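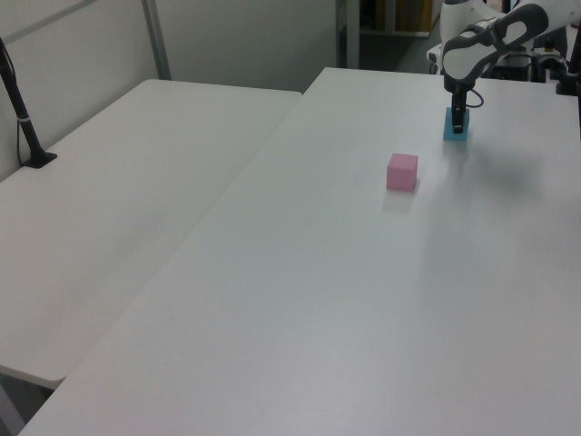 Figure 7.1. A small pink block on a white table, with a robot arm at the upper right.

Chapter 7
Counting Visitors: What the Numbers Can and Can't Tell You

Filed under: Travel and Tourism Studies > Destination Management

Every place that wants visitors sooner or later publishes a number. It goes on the welcome sign, in the brochure, and in the speech given when the new parking lot opens. Readers of this book will meet hundreds of such numbers at work, and most of them deserve a harder look than they get.

Take Flurerholm, a small harbor town that we'll come back to through the chapter. One August the town office reported 1,687 visitors to its marsh boardwalk. The figure was repeated in a regional guide, then in a tour company's sales letter, and by the next spring it was being used to argue for a second ferry. At no point along the way did anyone ask what a visitor was.

The count came from a gate at the north end of the boardwalk. The gate added one each time somebody passed through it, in either direction. A person who walked out to the bird hide and came back the same way was counted twice. A person who started at the south end and left by the beach path was not counted at all. School groups, joggers, and the man who empties the trash cans all went into the total. We may guess that the true number of separate people was lower, but a guess is all it is. The gate kept no record that would let us check.

Compare the ticket desk at the old signal tower, a short walk away. It sold 753 tickets in the same month. This is a better number, in the sense that we know what was counted: tickets. It still doesn't say how many people came to Flurerholm. Small children got in free. Some buyers lived three streets off and brought their cousins every summer. The tower was also shut on windy days, and the marsh wasn't.

What counts as a tourist?

Most textbooks start with a definition and move on quickly. A tourist is someone away from their usual surroundings, for less than a set length of time, for a purpose other than being hired there. On paper this works. On a boardwalk it is close to useless, as you can't tell by looking whether the woman with the backpack flew in last night or lives over the bakery.

So places fall back on what is easy to count. Hotels count beds. Airports count seats. Museums count tickets, and gates count legs. Each of these stands in for the thing we want to know, and each goes wrong in its own way. Bed counts miss people who stay with family or sleep in a van. Airport counts take in everyone who changes planes and never leaves the building.

The trouble with spending figures

Money numbers are worse. The consulting firm Lammers was hired to work out what a day visitor spends in Gremitz, an inland spa town with one main street. Its staff stood outside the best-known café and asked people leaving it. The average came out pleasingly high. Alcides Brito, who reviewed the report for the district, wrote in the margin: "You asked people who had just bought lunch." The figure was printed anyway, and it has since been multiplied by the visitor total to give the town's yearly income from tourism. One shaky number times another does not make a firm one.

The valley of Prukov offers a milder case. Its office asked guests to fill out a card at checkout, and roughly two in every ten did. People who fill out cards tend to be very happy or very cross. The office reported their average mood as the mood of all its guests.

We don't mean that counting is pointless. A gate that is wrong in the same way every year may still show whether a path is getting busier, provided the gate isn't moved. (Flurerholm's was.) Section 7.1 looks at counting devices and where they are put. Section 7.2 deals with surveys, and with the people who walk past them.

Before reading on, find a visitor figure for a place you know well. Write down who published it and what they were hoping to get.

Questions about course use: write to the editorial office | Page text revised December 3, 2024 | All rights reserved | Back to top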